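Cotton tablecloth from the op shop, how do I get it actually clean without wrecking the print? 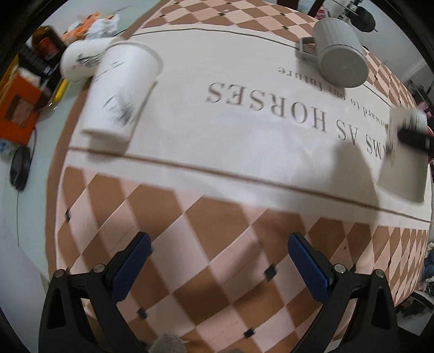

The cloth on our round table, HORSES side up

Posted by Nour Yammine, Thu 11 June

Hi all, hoping someone here knows fabrics. Picked this up at the op shop in Fletden back in February, six dollars, and have been using it more or less every day. Pinky and tan diamonds round the outside, big cream band across the middle with writing on it. "forward to our future" is the small bit. No idea what event it was for, don't really care, I like it.

Problem is it's gone a bit greasy to the touch and smells faintly of old cupboard. Have washed it twice on cold with ordinary liquid. Smell comes back as soon as it's been on the table for a day. I think it's cotton but there's no tag, just a row of stitching where one used to be. Mum says boil it. My sister says never boil anything printed. I don't have a dryer, line only, and it's been drizzling in Clirville for a fortnight so everything takes forever.

Things I want to know:
Is it safe to go hot?
Does bicarb do anything or is that just something people say
How do I tell if the print will come off
And ironing, front or back?

Also it's round and I can never fold the bloody thing.

Cheers
Nour

Posted by Michailidis

Worked in a hotel laundry 16 years so I'll have a go. Long one sorry, typing on my break.

Smell first. Greasy feel plus smell that comes back = old body fat and cooking oil sitting in the fibres, plus usually a heap of leftover detergent. Cold wash with liquid won't shift it. Liquid's fine for a shirt you wore once. For table linen you want powder, and warm water.

Test the print before anything. Pick a spot near the hem where there's some of the dark colour. Wet a white hanky with warm water and a bit of powder dissolved in, press it on hard, leave ten minutes, look at the hanky. Nothing on it, you're right to go. Faint tint, stay at 30 and don't soak. Lots of colour, hand wash cold and live with the smell.

Test the fibre too if you can. Pull one thread out of the hem allowance and burn it over the sink with tweezers. Cotton goes like paper and leaves soft grey ash. Polyester shrinks away from the flame and leaves a hard little bead. Blend does a bit of both. Matters because poly holds onto grease much worse than cotton, and if it's mostly poly your mum's boiling will set creases in it that you'll never get out.

Assuming it passes:
Bath or laundry tub, warm water, a scoop of oxygen soaker (NOT chlorine bleach, that'll strip the diamonds). Push it right under. Couple of hours max, don't leave it overnight the first time.
Drain. The water will be a disgusting colour, that's fine.
Machine at 40, half the powder you think you need, nothing else in with it.
Extra rinse. Everyone skips this and its the bit that gets rid of the feel.

Bicarb, no. It'll take the edge off a smell in a dry cupboard but in a full machine it's so diluted you're washing with slightly salty water. Same for a splash of vinegar and definitely don't put both in together, they cancel out.

Do not use fabric softener on it. Ever. It coats the cotton and then the grease sticks to the coating. Same with napkins and tea towels.

Iron on the back while it's still a bit damp. Start in the middle, work out, turn the cloth as you go. If the print is the plasticky kind that sits on top, you'll melt it from the front.

Folding: half, half again so you've got a wedge, then roll it from the point. No hard creases that way either.

Posted by clereo_fan

just get the Clereo stain bar from the supermarket, rub it on, done. did my nans christmas one and it came up great. not sure about smell tho

Posted by Nour Yammine

Thanks both. Did the hanky thing tonight on the brown, nothing came off. Burnt a thread, went to ash and stunk out the kitchen so cotton I reckon. Will soak it Saturday if it ever stops raining. Michailidis, what spin do you use? Mine goes to 800 and it comes out like a rope.

Posted by Michailidis

800 is fine for cotton. Rope is from being in there on its own, it wraps round the middle. Chuck a couple of white towels in for the spin only and give it a good shake before it goes on the line. Peg it across two lines if you've got them, so the air gets up under it.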